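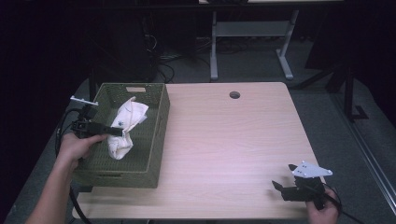

Dallgate Residents' Forum > Shared Rooms > Linen and Storage
Topic: Baskets on the folding table

Urkness_Desk
Posts: 436

Members are asked to note that the linen sorting period in the Urkness room will run through August. Small white items should be placed in the olive-green woven basket on the folding table. Larger items should be folded at home where possible. Comments on this arrangement are welcome below.

milell_second_floor
Posts: 18

I support the arrangement in general but wish to raise one objection. The basket has open lattice sides, and loose threads on quilted cloth may catch on them. I would prefer a solid-sided box, or at the least a cotton liner.

Urkness_Desk

The point is noted. A liner was considered last year and was not adopted, as it was rarely washed. Members with delicate quilting may use a pillowcase as a cover - any plain one will do.

hemline
Posts: 779

I must disagree with the previous poster on lattice sides. Air passes through them, and cloth left overnight in a solid box in the Sutter block came out smelling of the cupboard. My concern is with folding. Quilted pieces should not be pressed flat, and they should be gathered loosely and laid in last. The piece I have in mind is this one: 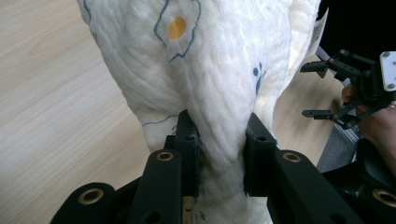 White quilted fabric with an orange-yellow dot and thin dark blue printed lines.

milell_second_floor

I accept the remark about air. I do not accept that quilting must never be folded. A single fold along the length has done no harm to ours, and a bunched item takes up twice the room of a folded one. May I also ask whether the table itself is to be wiped down between users? The notice does not say.

Urkness_Desk

The notice will be amended. Each user should wipe the table with a dry cloth before and after folding. 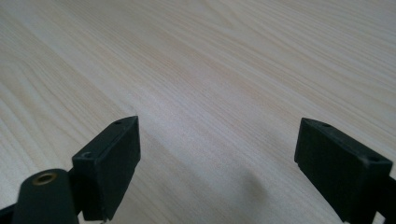
Members have asked whether the table requires a cover. The present view of this desk is that it does not. A cover slides about and gathers lint, and it must then be laundered with everything else. The pale wood has a smooth, matt look, and a stray thread in dark blue or black should be easy to find against it. White lint is another matter and calls for more care, particularly along the streaks of the grain. Damp cloths and spray polish should not be used.

hemline

Agreed on polish. I would still favour a cover for white items, and I should like my disagreement recorded. A plain sheet would serve, and I have one to spare.

Urkness_Desk

Recorded. The sheet may be left at the Milell entrance before 18:00, marked for the Urkness room.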